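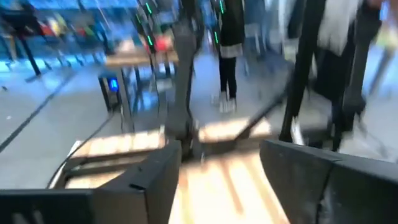 Wrist camera view, left arm, with the second arm over the table. Two people are standing on the floor beyond it.

To: Ruddock cell users
From: Kylie Goodwin
Date: February 11, 2023
Subject: Re: Unexpected wrist motion at the Ruddock table

Dear colleagues,

Murray's report is quoted at the end of this message. Pending the outcome of the review, the following applies to both arms at the Ruddock table.

Two-arm operation is suspended. Single-arm work may continue at reduced speed, with the other arm parked and its drive power off. The operator is to keep the stop button in hand for the full run — leaving it on the table is not acceptable.

The log from the Nelon controller shows 554 joint commands received by the left arm in the period for which 600 were sent. The missing commands fall in 6 separate gaps. After the longest of these the wrist moved to catch up at a speed above our limit for shared space. The speed check did not trip. It reads the commanded value and takes no account of the measured one, and we regard this as the more serious of the two faults.

The cable along the outside of the gripper finger is also to be inspected before each run. We have no evidence that it played a part, but its routing was not covered in the last inspection and should have been.

The Mukberg table uses the same controller version. Its users should treat this notice as applying to them until told otherwise. Ustska is on an older version, and I have asked for its logs before deciding.

Please send any record of similar motion to me directly, including cases that seemed too minor to report when they occurred.

Kylie Goodwin
Equipment Safety

On the same subject, Murray Halliday wrote:
> During a two-arm run the left wrist swung quickly toward the
> right arm without a matching command from the operator. I
> pressed stop. There was no contact and no one was hurt.
> I have saved the controller log and locked out both arms.
> The fault light did not come on at any point. Could someone
> confirm whether the speed check was active?
> M. Halliday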